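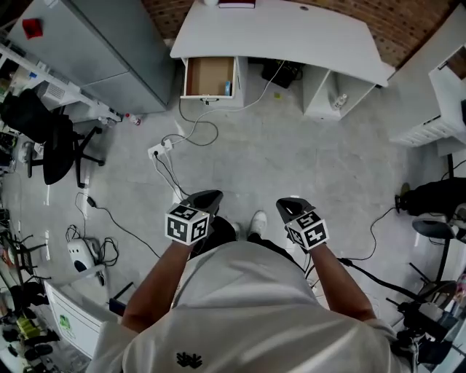

Policarpio Building, Room 22 – curved white desk with the left drawer open, brick wall behind.

Furnishings and Storage Gallery: Room 22
Published by the Office of Buildings and Interiors, Fukwood Center
Page updated 2023-09-01

Room 22 is the shared workroom on the ground floor of the Policarpio Building. It measures 1180 square feet and is open to all departments that hold a current room agreement. The gallery records the room as it is furnished at present and accompanies the written inventory kept by Remedios Lumanlan, Interiors Coordinator. Departments planning to bring in their own furniture or equipment are asked to look through the page before submitting a request.

The desk
The curved white desk remains in its position along the brick wall, with a white open shelf unit under it. It was transferred from the former reception area in May, when the Ullico wing was closed for repainting. The drawer at the left end is assigned to small parts and holds a brown cardboard lining or box. Users may replace the lining when it becomes worn. Papers, books and boxes may be placed on the far edge of the desk during working hours. Bags may be kept underneath, provided that the shelf unit can still be reached.

Seating
A black office chair on casters and a black stool with a round seat both belong to the room and appear on its inventory. The chair may be moved freely on the gray floor. Neither piece should be lent to other rooms without a note to the Interiors Office.

Drawer cabinet
The white drawer cabinet on the right side of the room is available for general use. Drawers are allocated by department at the start of each term, and unclaimed drawers are reassigned by Shiela Evangelista at the Room Desk. Labels should be removable. Requests for a second drawer are considered once all departments have received a first.

Floor and cables
Power strips and adapters may be used at floor level while work is in progress. Cables should be coiled at the end of a booking and returned to the cable box held at the Room Desk. A person crossing the room should have a clear path from the entrance to the desk – departments with equipment on stands are asked to place it toward the side of the room.

Refrigerator and shelving
The tall two-door refrigerator, light gray with the freezer section on top, stands in front of the brick wall next to the white shelving. The small red magnet on the upper door is for shared notices, and the Office requests that tape not be used on the finish. Food should carry a name and a date.

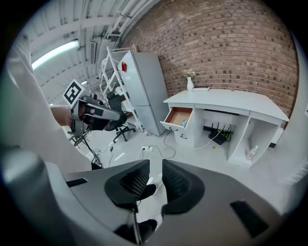
Items left in the refrigerator are removed on the last working day of the month. The freezer section follows the same schedule, with the exception of ice packs held for first aid. The shelving was reviewed under the Zastar storage plan, which sets a limit of 65 pounds per shelf for all open units on the ground floor. Heavier boxes should be taken to the basement store.

Ceiling and walls
The beams and ribbed panels of the ceiling have been painted white, as have the pipes that run where the ceiling meets the wall. The long fluorescent fixture is to be retained until the lighting budget is next reviewed; the sum of 3000 dollars has been set aside for replacement. The red-brown brick is left uncovered, and no hooks, screws or adhesive strips may be fixed to it.

Corrections to the gallery or to the inventory may be sent to Remedios Lumanlan at the Interiors Office. Bookings for Room 22 are handled by Shiela Evangelista.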